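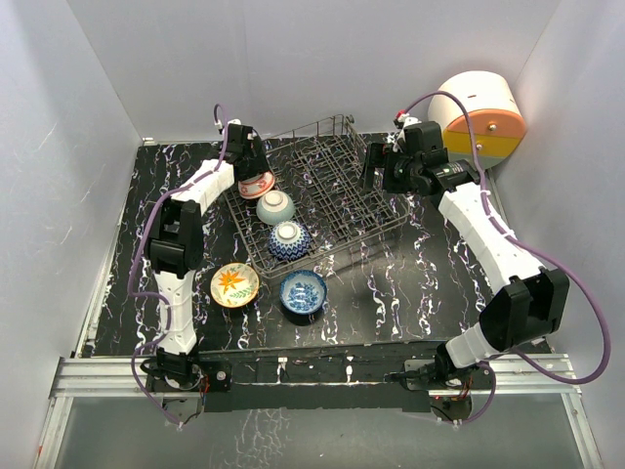

How does seeding work when a team pulls out mid-season?

Posted by Vutano, Sunday, August 4, 2024

I run the ladder for our suburban touch footy comp, a job I got by missing a meeting. One of our sides, Harna, has folded with two rounds to go. They'd played everybody once and half the comp twice. Do I scrub all their results, or keep what's been played and hand out forfeits for the rest?

If I scrub them, Rarent drops from fourth to sixth and misses finals. If I keep them, Rarent stays fourth and I'm told there'll be 'a discussion'. The by-laws run to 355 clauses and the only one on withdrawals says to see the appendix. There is no appendix. Finals start in September, so I'd like to sort it before the draw goes up.

Nwosu

Check whether your comp is affiliated with a regional body first, as their rules usually fill the gaps in yours. If you're on your own, the common approach is to go by how much of the season the team completed. Pulled out before everyone has met them once, wipe the lot. After that, played results stand and the remaining opponents get a forfeit win.

By that measure Harna's results stay and Rarent keeps fourth. Watch your for and against, though. A forfeit score that's too generous can shuffle the places below, and you'll have swapped one angry team for another. We use 5-0 and it's caused only moderate shouting.

Whatever you choose, email every club the same day with the reasoning and an updated ladder. Then write the missing appendix over summer, while you still remember why you needed it.

backrow_bruce

scrub em. if your not there at the end you were never there. our comp did it and only 2 teams quit over it

offside_again

Please don't scrub them. I was in a side that lost a finals spot that way and I have been reasonable about it for only short periods since.

Nwosu has it right, with one addition - check whether byes are worth the same points as forfeits in your comp. Ours weren't, and the clubs still waiting to play the folded team argued for one or the other depending on what they needed that week. Also ask if Harna paid a bond. Ours was 200 dollars and it bought the new match balls.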